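The Last Ferry Kiosk on Vikura

14 comments | 52 shares

Six in the morning and Jytte Kvaran already has the shutters up. Coffee on. Rye bread out, sliced thick, butter on the side. The first boat to Eker leaves in half an hour and the regulars don't like to wait.

The kiosk has stood at the end of the Vikura pier for longer than the pier has had lights. Her father-in-law ran it, then her husband Aksel, then Aksel's knees gave out. Now it's her. A stove, two benches, a window that sticks in damp weather.

Roughly 136 people live on the island year round. In summer it feels like more. In September they all leave, and the talk turns back to fish prices and whose turn it is to fix the road.

"You sell coffee, you hear everthing," she says. "Mostly about roofs."

Ketill Ravn takes his black. Skarphéðinn Oddsson takes his with four sugars and denies it. Both have been riding this boat since school, and both remember when fare was paid to the skipper in cash — or in herring, if he liked you. 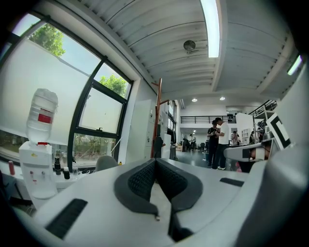

A gray gripper with dark, mesh-textured fingers.

The ferry company wants a ticket machine on the pier by next spring. Jytte has been offered the lease on a smaller spot up by the parking lot, no view, no stove. She hasn't signed. Aksel thinks she should ask for the stove in writting and then see.

The horn goes. Cups down, hats on. She wipes the counter and starts slicing for the 121 bus.

Words: Leif Gunnlaugsson

© Prerkum Magazine, May 2021 | Contact | Back to top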